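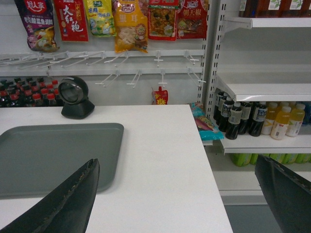 Howard Ellwood reckons I'm doing lunch all wrong, and wrote to tell me so after the last post. Pack it the night before, he says, eat it on the back step, pocket the money. Fair enough Howard. Read it twice. Still buying the soup.

2 min read

So. Lunch. I've been keeping a tally since October, everything I spent between noon and one o'clock, on the back page of the diary. Added it up on Sunday night with a cup of tea and a bad feeling. $1,172. Had to do it again on the phone. Same number, rats.

Mostly soup. A roll with it if it's raining. The lentil one at Kernavon went up again and they've stopped putting the lemon in, which I mentioned, politely, and got a shrug. Pumpkin is still good. Don't bother with the minestrone.

I did try the packed thing. Lasted 3 days. Day one, cold rice and tuna, fine. Day two, the same rice, less fine. Day three I left it on the bus — good container too, the one with the clips that Mum gave me. Rang the depot, no luck.

What I don't get from a sandwich at my desk is the walk. Down the hill, past the school, over the footbridge, back up the long way if the wind's behind me. 22 minutes if I dont stop to look at the ducks. By the time I'm back I've forgotten whatever was in the inbox, and the afternoon goes alright.

New rule anyway. Soup Tuesdays and Fridays, leftovers the rest. Gyula Somogyi at work is doing it with me, he's already cheated (sausage roll, Wednesday). Will report back on the damage. Need a new container first, if anyone knows one that realy doesn't leak, tell me.

Recent posts
The footbridge is open again
Split peas, a grudge
Two weeks without the car
What I paid for firewood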